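From: Dorottya Gulyás
To: props-and-dressing list
Subject: Re: the fruit question, again

Ferenc Bakos wrote:
> Can we please settle the fruit plate for the Farkas kitchen set? I
> was told red, and I was told fruit, and I have since been told that
> one of the fruits is an onion. Orsolya wants it all on the table
> by June. Also, did anyone keep the receipts? I have 2,848 in the
> budget line and would like to go on having it.

Ferenc,

Red it is. Plastic, shaped like a flower, eight petals, with a gold emblem in the middle that I have grown fond of. Mariann wanted the white enamel one. Mariann may have the white enamel one in her own kitchen.

Red plate, leafy tabletop:
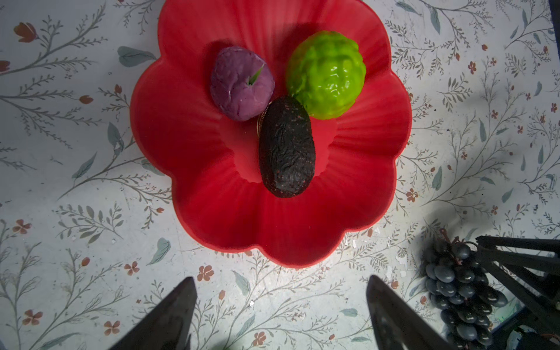
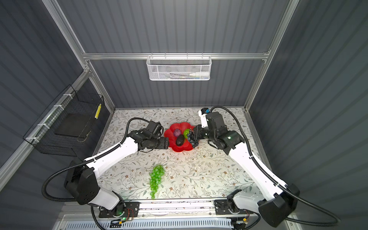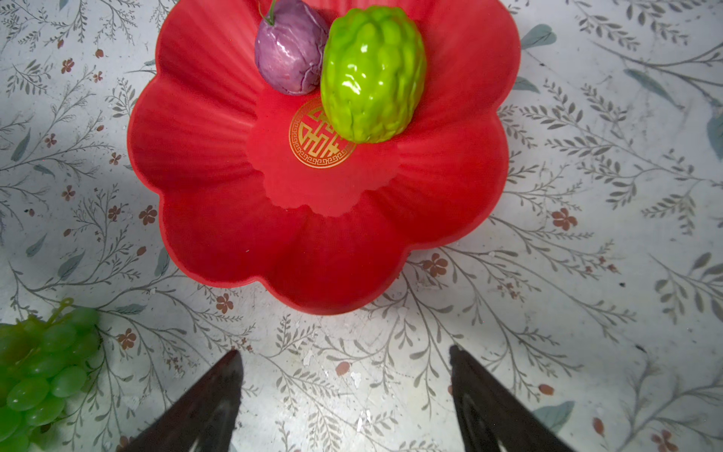 On the onion: I say plum, Miklós says onion, and he has a loud voice, so put down "purple, with stem" on the inventory and let the actors decide. The green one is a lime to me and an insult to limes according to Orsolya. The dark one is an avocado until someone has to slice it in Act Two, at which point we have a different problem.

My vote is for two pieces on the plate and no more, so the gold shows. It's a good emblem and it seems a shame to park produce on it – the audience in row 19 won't see it either way, but I will. Grapes go beside the plate. I prefer the green bunch, as the dark ones turn into a hole under the blue lights. If you want both bunches, put them on opposite sides and don't tell me.

Receipts are in the Skidholm envelope, which I last saw with Miklós. The plate is plastic and priced like it, so your budget line can sleep at night.

Still needed: bread that looks like bread.

Dorottya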